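Saturday, January 19, 2019
By Torunn Sjögren

The arm in the Lindholm cell reached 1,920 hours last week and was taken down for its scheduled service. Grease was changed in the lower joints, the home position was checked against the fixture, and the speed limit stays at 98 percent until the brake test is signed off. The plastic film over the arm is to be inspected at every shift change and replaced after 200 cycles. Keep the bellows sleeve free of tape.

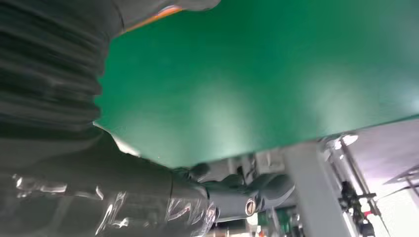 Talha Bukhari asks that the film be left slack at the wrist joint, as a tight wrap pulled on the cable in November and cost the cell 30 minutes.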